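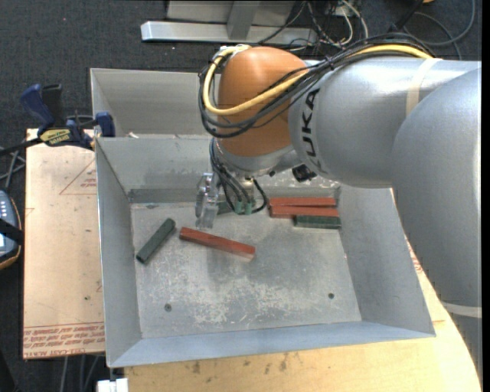
Page last changed: April

Blocks in a Box: The Big Puzzle of Fitting Things In

By Sharada Kamath for the Gilmartin Young Explorers pages

Six blocks, one bin, and so much to think about! Three of the blocks are red and three are dark green. They are lying every which way on the scuffed floor of a grey metal bin. One green block sits diagonally over on the left. A red one slants near the middle. Three more have ended up close together toward the back right corner.

How many more blocks could you get in there? It sounds like an easy question. People have been puzzling over questions like it for hundreds of years, and some of them are still not solved. We'll start with the easy end and work up to a really good puzzle with a chessboard sort of feel to it, so keep a pencil nearby.

What shape is a block?

A flat shape with four straight sides and four square corners is called a rectangle. A block is what you get when a rectangle grows up into the air. Math people call it a rectangular prism, or sometimes a cuboid (say it "KYOO-boyd"). A cereal box is a cuboid. So is a brick, and so is a new stick of butter.

Every cuboid has:
6 flat faces
12 straight edges
8 corners

Check this with a real box. Put a finger on each corner as you count, or you will lose your place. I always lose my place on the edges, so I count the four around the top, then the four around the bottom, then the four that stand up.

Opposite faces on a cuboid match. The top is the same size as the bottom, the front is the same as the back, and the left end is the same as the right end. That means a block can have three different sizes of face, and you can rest it on any of them. Lay it on its biggest face and it takes up lots of floor but stays low. Stand it on its smallest face and it takes up hardly any floor but it gets tall and tippy.

The amount of floor a block covers is sometimes called its footprint. You have a footprint too, and it gets a lot bigger when you lie down!

Where does the space go?

Imagine tossing a handful of blocks into a box without looking. They land at all sorts of angles. Between them are gaps shaped like triangles and wedges and odd little slivers. There may be plenty of empty floor if you add all the gaps together, but a block can't be cut up to fill them. It needs its space all in one piece.

Now push the blocks around until their sides touch and they all face the same way. The gaps squash together into one big clear patch. You haven't made the box any bigger or the blocks any smaller, and suddenly there is room for more.

Square corners are the secret. Put four rectangles together at a point and their corners fit with no gap at all. Try that with four coins and you get a little star-shaped hole in the middle every time. This is why bricks, books and floor tiles so often have square corners.

The corner of the box is useful as well. A block pushed snugly into a corner has two of its sides taken care of by the walls. If you leave a space that is thinner than your thinnest block, that space is lost. Packers hate those thin spaces!

Try it: the tray test

You will need a shallow box or tray and a pile of dominoes. Blocks from a building set are fine if they are all the same size. I use my old Plillex blocks, which have tooth marks in them from a dog we used to have.

1. Drop the dominoes into the tray one at a time from just above it, flat side down if you can. Don't straighten them.
2. Stop when the next one can't lie flat on the bottom. Write down how many are in.
3. Tip them all out.
4. This time, start in a corner and place them side by side. Write down how many fit.
5. Turn the tray a quarter turn and fill it with the dominoes pointing the other way. Is the number different?

Step 5 surprises a lot of people. In some trays it makes no difference. In others you get an extra domino, or even a whole extra row. And sometimes the best answer is a mixture, with most of them going one way and a few turned sideways to fill the strip at the end.

Make a chart of your results and try a different tray. A shoebox lid is a good one, and so is a baking pan, if you ask first.

How many patterns can you make?

A domino is twice as long as it is wide, and that makes it wonderful for pattern puzzles. Draw a rectangle on squared paper that is 2 squares tall. A domino covers exactly two squares, standing up or lying down.

If your rectangle is 1 square long, there is only one way to fill it: stand a domino up.

If it is 2 squares long, there are two ways. Stand two up, or lay two down.

If it is 3 squares long, there are three ways. Draw them and see!

At 4 squares long there are five ways, and at 5 squares long there are eight. Look at those numbers in a line: 1, 2, 3, 5, 8. Each new number is the last two added together. Can you say what comes next before you draw it? (The answer is at the bottom of the page.) These belong to a famous list called the Fibonacci numbers – you say it "fib-uh-NAH-chee" – and they pop up in pine cones and sunflowers, too.

Red and green

Color adds another puzzle. Suppose you have three red blocks and three green blocks, and you line them up in a row. One red block is the same as any other red block, and the greens are all alike too. How many different rows can you make?

You could go red, red, red, green, green, green. You could take turns, red, green, red, green, red, green. You could put all the greens in the middle. Get out your colored pencils and keep going until you run out of new ones.

There are 20! It helps to be orderly about it. Begin with all the rows that start with red. You should find 10 of them. Then swap every color in each of those rows, red for green and green for red, and you get the other 10 without having to think at all.

Sorting is a different job from packing. If you sort by color, you care about which block goes where. If you only want them to fit, color makes no difference, and you can look at nothing but shape. Real packers often have to do both at once. Someone loading a delivery truck wants every box to fit, but the boxes for the first stop need to be near the door!

The 81-square puzzle

Ready for the hard one? Draw a grid that is 9 squares long and 9 squares wide. It has 81 squares in it. Can you cover every square with dominoes, with no overlapping and nothing poking out over the side?

Have a go before you read on. Really have a go.

You can't do it, and here is how to be sure. Each domino covers two squares. So however many dominoes you put down, you always cover an even number of squares: 2, 4, 6, 8 and so on. But 81 is an odd number. The best you can do is 40 dominoes, with one lonely square left.

I love this puzzle. You don't have to test every arrangement, and there are an enormous number of them. One little fact about odd and even does the whole thing for you!

A second part, for anyone still hungry: color the grid like a checkerboard, with black corners. Which color is the leftover square? Is it always the same? Each domino covers one black square and one white one, and that should get you started.

Packing in three directions

So far we have been filling flat floors. A real bin has height as well, so you can make layers. If 10 blocks fit in one layer and there is room for 4 layers, you can pack 40 blocks. That is just multiplying, length by width by height, and the answer tells you the volume of the stack in blocks.

Layers stay put better if they overlap. Look at a brick wall. The joins in one row don't line up with the joins in the row above, so each brick sits across two others and helps to hold them together. Build one tower with the joins lined up and one with them staggered, give the table a gentle bump, and see which you like better.

The block room at Gilmartin has 451 blocks on its shelves, and they only fit if the long ones go in first. Big things first, small things after is a good rule for suitcases, school bags and toy chests too. Socks can go nearly anywhere. Boots can't.

Words to know

Cuboid: a solid shape with six rectangle faces
Face: a flat side of a solid shape
Footprint: the floor space that something covers
Volume: how much space a solid thing takes up
Fibonacci numbers: a list where each number is the two before it added together

Answers

The next number in the domino list is 13.
The leftover square is always black. A 9 by 9 grid with black corners has 41 black squares and 40 white ones, and 40 dominoes use up 40 of each.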